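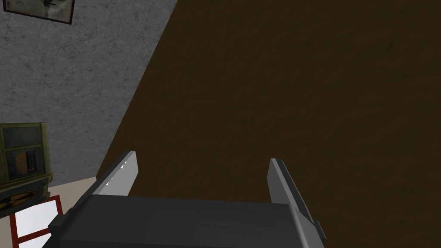
집안일 로봇 그리퍼가 안 닫힐 때, 급한 대로 메모

어제 밤에 또 멈췄음. 책상 정리 시키는 중이었고 아직 시뮬 방 안에서만 돌리는 단계라 깨진 건 없다. 그래도 실제 집에서 같은 일이 나면 컵 하나로 안 끝날 것 같아서 적어 둠. 순서는 뒤죽박죽.

증상부터. 오른쪽 그리퍼에 닫으라고 명령이 나가는데 손가락은 벌어진 채 그대로. 에러창 없음. 로그에는 "완료"라고 찍힘. 이게 제일 고약하다. 잡은 줄 알고 다음 동작으로 넘어가서 빈손으로 물건 내려놓는 시늉까지 다 한다. 로그 2,913번째 줄에서 겨우 찾았음.

먼저 할 일

비상정지. 화면에 있는 일시정지 말고 빨간 버튼. 일시정지는 대기열을 안 지운다. 다시 풀면 밀린 동작이 한꺼번에 나온다. 우리 쪽 Plimero 설정에서는 그랬고 다른 데는 모르겠음.

실물이면 손부터 넣지 말 것. 벌어져 있으니까 괜찮아 보이는데 명령이 남아 있으면 갑자기 닫힌다. 전원 내리고 20초 기다리고, 그 다음에 만진다. 나는 벽시계 초침 보면서 센다. 휴대폰 타이머 찾다가 보면 다들 그냥 손 넣음.

아이나 고양이가 있으면 문 닫고 시작. 팔 두 개짜리는 한쪽만 고장 나도 다른 쪽이 계속 움직일 수 있다. 왼팔은 멀쩡하게 책상으로 뻗는데 오른팔만 딴짓하는 상태, 사람이 오른쪽만 보고 있다가 왼쪽에 맞는다. 서 있는 위치는 양팔 다 안 닿는 데로.

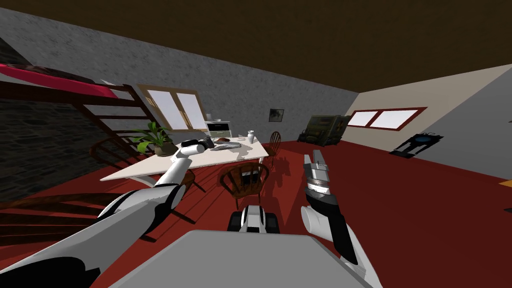
그리고 책상 위는 돌리기 전에 한번 치운다. 화분, 유리, 목 좁은 꽃병 같은 거. 꽃병은 건드리면 바로 넘어가니까 연습할 때는 아예 빼는 게 맞다. 의자도 책상 밑으로 밀어 넣을것. 등받이에 팔꿈치가 걸리면 관절에서 힘을 더 주는데 그때 나는 끼익 소리, 한 번 들으면 안 잊어버림.

원인 찾은 순서

1. 케이블. 손목 쪽 커넥터 뺐다 다시 꽂기. 실물에서는 이게 범인인 적이 많았다. 이번엔 시뮬이라 해당 없음. 괜히 실물 것까지 뽑아 봤다.

2. 힘 제한값. 누가 500으로 올려놨더라. 단위를 서로 다르게 알고 있었음. Taha는 퍼센트로 치면 절대 안 넘을 숫자라고 하고 Wichai는 모터 쪽 원래 값이라고 하고. 둘 다 자기 말이 맞다고 해서 결국 설정 파일 열어서 확인. Wichai가 맞았다. 그 값 자체는 고장 원인도 아니었음. 그래도 옆에 단위 적어 두기로.

3. 명령 이름. 이거였다. 업데이트하면서 오른쪽 그리퍼 이름이 바꼈는데 청소 루틴은 옛날 이름으로 부르고 있었다. 없는 그리퍼한테 닫으라고 하고, 대답이 없으니까 완료 처리. 허무하다.

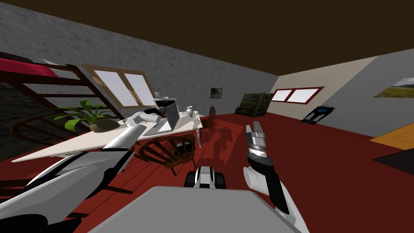 Kanokwan Rattanakul

고친 것. 이름 맞추고, 닫기 명령 뒤에 손가락 간격을 다시 읽게 했다. 3번 읽어서 간격이 안 줄었으면 팔을 세운다. 들어올리기로 못 넘어가게. 몇 줄 안 되는 건데 왜 진작 안 넣었는지.

Idris는 카메라로도 확인하자고 하는데 나는 일단 보류. 그림자 때문에 헷갈리는 경우가 있어서 간격 값이 먼저고 카메라는 나중. 의견 있으면 댓글로.

다시 돌릴 때는 속도 낮추고 가벼운 것부터. 접은 행주나 빈 플라스틱 통이 좋다. 컵은 제일 마지막. 첫 번째에 잘 됐다고 바로 속도 올리지 말고 같은 동작 몇 번 더 시켜 볼 것, 이런 고장은 첫판에는 잘 안 나온다. 옆에 한 사람 서서 버튼에 손 올리고 있기.
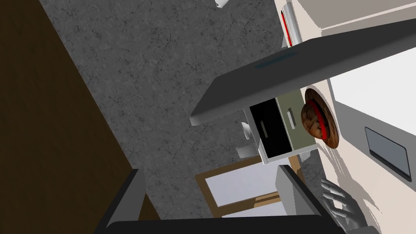
서랍이랑 손잡이 쪽 주의

서랍 여는 루틴은 따로 봐야 한다. 손잡이를 못 잡았는데 잡았다고 믿고 뒤로 당기면, 허공이라 팔이 생각보다 빨리 빠진다. 뒤에 사람 있으면 위험. 반대로 너무 세게 잡고 당기면 서랍째 끌려 나온다. 얕은 수납장은 벽에 고정 해두기. 나사 두 개면 됨.

막대 손잡이는 그나마 쉬운 편. 동그란 꼭지는 미끄러진다. 고무줄 감아 두면 좀 낫다. 보기엔 별로.

주방에서 쓸 때는 가스 밸브 잠그고, 칼은 전부 서랍 안. 조리대 물기 닦고. 전선은 팔 지나가는 길에서 치우기. 토스터 코드 걸려서 통째로 끌고 간 적 있음, 11월이었나.

업데이트 전에 적어 둘 것

그리퍼 이름 왼쪽 오른쪽, 힘 제한값이랑 단위, 마지막으로 잘 돌아간 버전. 종이에 써서 냉장고에 붙여 놨다. 파일로 해 두면 업데이트할 때 같이 덮어써짐. 당해 봤음.

Boonmee가 물어본 소음 건은 아직 못 봤다. 베어링인지 덮개인지 모름. 보게 되면 밑에 추가.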